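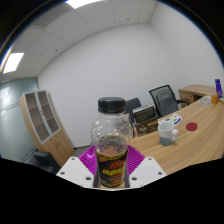 Figure 5. Bottle between the fingers, cap clear of the grip.

Section 4. Recording Examples with the Wotmont Hand Gripper

By now you have charged the gripper, paired it with the Stundus recorder and completed the lens check in Section 3. If you skipped the lens check, go back and do it. We will still be here.

An example is one complete attempt at one task, done by you, at a pace you wouldn't be ashamed of. The Pinel trainer learns from whatever you feed it, including your hesitations and the little wiggle you do when you think you have missed. Please keep the wiggle out of it.

4.1 Before the first example

1. Pick a surface you can reach across without leaning. A desk with ordinary clutter is fine, and so are chairs behind it. A policy trained on a spotless desk tends to fall apart the first time it meets a mug.

2. Turn on the room lights and leave them on for the whole set. If the lights are on a motion sensor, have a word with whoever controls it.

3. Squeeze the trigger fully, then release it. The width readout on the recorder should fall to zero and come back up. If it stops short of zero, see Section 7, Finger Zeroing.

4. Wipe the ribbed pads with a dry cloth. Do not use alcohol, hand lotion or your sleeve.

5. Choose a task name and type it the same way every time. The trainer regards "bottle to coaster" and "Bottle 2 coaster" as two unrelated careers.

4.2 Recording a pick and place

1. Hold the gripper over your side of the surface with the fingers open and the target in view between them. Stay there for 2 seconds. The recorder uses this pause to find its position in the room.

2. Press the side button once. One beep means recording. Two beeps mean the memory card is full or missing, and the recorder is too proud to say which.

3. Move in at an even speed. Bring the fingers to either side of the object before you start to close them.

4. Close until the object is held, then stop squeezing. Thin plastic bottles will buckle if you treat them like a handrail.

5. Lift, carry and set down. Keep the object upright if it contains liquid.

6. Open the fingers all the way, back off along the line you came in on, and press the side button again.

CAUTION: The recorder is not waterproof. Tighten every cap before lifting a bottle over it. Damage by beverage is excluded from the Lakatos service plan, in a paragraph that was clearly written by someone who had seen things.

NOTE: Keep your free hand out of view from the first beep to the last. The trainer will otherwise conclude that hands are part of the furniture.

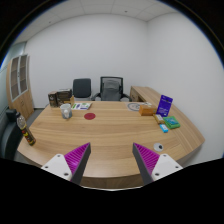
Figure 6. Open fingers facing the desk, with the red disk slightly left of the gap.

4.3 Varying the set

Aim for 40 good examples per task before you train anything. Between examples, change something: move the target, turn the object, start from the other end of the desk. Leave the rest of the desk alone for a while, then shuffle that too — boxes, papers, whatever is lying about.

Do not rearrange things while the recorder is running. Use the pause between takes, and return to the open-finger position before pressing the button.

4.4 When an example goes wrong

Hold the side button down until you hear the long tone. The last example is marked as rejected and stays on the card, where it can embarrass only you.

Reject the example if:

- the object was dropped or knocked over
- you talked to a colleague and your arm joined in
- the tracking light turned amber at any point

Keep the example if the first grasp was a little off and you corrected it smoothly. Recoveries are useful. The trainer will need them more often than you did.

If three or more examples in a row show amber, stop and repeat the lens check. Large blank walls can confuse the tracking; turn slightly so that some furniture stays in view. For transferring a finished set to the trainer, continue to Section 5.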